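Setting Up the Rillow Folding Table and Seating

This section covers opening the table, laying a place and putting out seats. Read it through before you start. One adult can do the whole job.

3.1 Opening the table

1. Lay the folded table face down on a clean blanket.
2. Swing out one leg frame until it stops, then the other.
3. Press on each lock until it clicks.
4. Turn the table onto its feet. Lift by the legs, not by the trim.
5. Push down on each corner. If the table rocks, move it to a flatter part of the floor.

CAUTION: Keep fingers clear of the crossbar when the legs open or close.

3.2 Laying a place

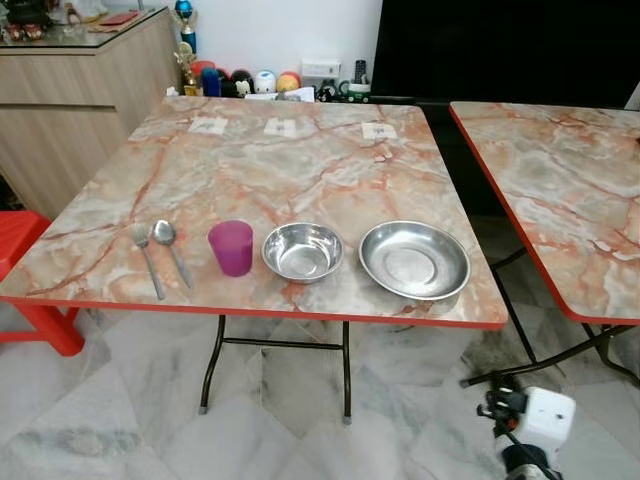
A basic place setting uses five pieces and goes on the side where the person will sit. Start at the left and work across. The fork and spoon go first, then the cup, with the small deep bowl next to it and the wide shallow one at the right end, as on the marbled table shown. Set the cup upright. Bring the row close to the front edge so a seated person can reach every piece, and leave the far side of the table clear for serving dishes.

Note: Steel bowls get hot quickly. Fill them after they are on the table.

If you use two tables, set them side by side. Do not rest a dish across the gap.

3.3 Putting out seats

1. Open the folding chair fully before anyone sits down.
2. Check that all the feet touch the floor.
3. Use a plastic stool as an extra seat. It can wait beside a cabinet until needed.
4. Move bags off the floor where people will walk. 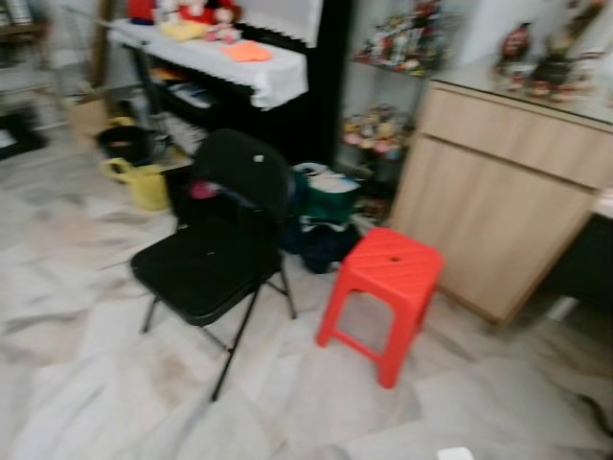
Folding chair and red stool on a tiled floor.

CAUTION: Do not stand on the folding chair. On smooth tile, wipe up spills before moving any seat.

3.4 Putting away

Clear the table and wipe the top with a damp cloth. Dry it before folding. Store the table upright against a wall, with the chair folded next to it.

Replacement feet: order part 594. Lock set: order part 188.

Section revised Sep 11, 2026, by Banafsheh Bahrami.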